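Wednesday, January 27, 2021

Credits and permissions, continued from last week's pages.

Went back through the Brolley set this morning, starting with the reposts. The band's page used 9 of the live photos over the holidays and cropped the credit line off every one. The venue's page used 4 of the same ones with the credit left in the caption, spelled wrong. I logged both the same way, with a screen grab, the link, the date posted and the file name on our side. The spelling thing goes in the notes column. I don't want a separate column for it.

Reverse image search is slow on stage shots. Anything with a lot of red light comes back as a hundred other red stages. Cropping in to the singer's jacket before searching worked better than using the full picture. Flipping it left to right found one more copy, on a ticket resale page. Added "try flipped" to the checklist taped by the scanner.

The Lonent plug-in was supposed to keep the copyright field when we export small sizes for the web. It keeps it at full size and drops it at anything under the long-edge setting. Tried it with the old preset and with a fresh one, same result both times. Until that's sorted, export from the master, then write the field in again as a second step. Batch took 29 minutes that way. Please don't send anything out from the "web small" folder dated before today.
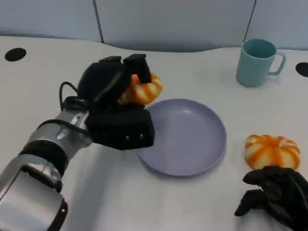

Evanthia Andreadis

Afternoon, the Gokus request. Their manager wants to use one picture from the rooftop set as the cover of a single. I told him on the phone that what they paid for was press and social use for the year, and a cover is a separate license. He was fine about it, just hadn't read the sheet. Our sheet is partly to blame. "Promotional use" is in the second paragraph with no explanation, and to most bands a cover is promotion. Rewrote it as two lines:

Covered: press, posters, the band's own pages, with credit.
Not covered: anything sold, including single and album covers, shirts and prints. Ask first.

Draft is in the shared folder under forms. Mark it up there and leave the old one where it is, we still have people signed on it.

Also for the file, Từ's name. It has to go out with the marks, on the site and in the captions. The caption template was stripping them and printing plain "Tu". Fixed in the template, but 47 older captions still have it wrong and need doing by hand. Got through the first page of them before I stopped.

Letter to the resale page is written and not sent. I want to check who owns the site before it goes, the contact address bounced. If there's no reply from the second address by the start of February it goes to the host instead.

Left to do:
- rest of the Từ captions
- write to the band about the cropped credits (polite first note, use the short version)
- ask Lonent support about the size setting, attach both test files
- invoice for the cover license once the manager confirms which picture
- new labels for the backup drives, the old ones are peeling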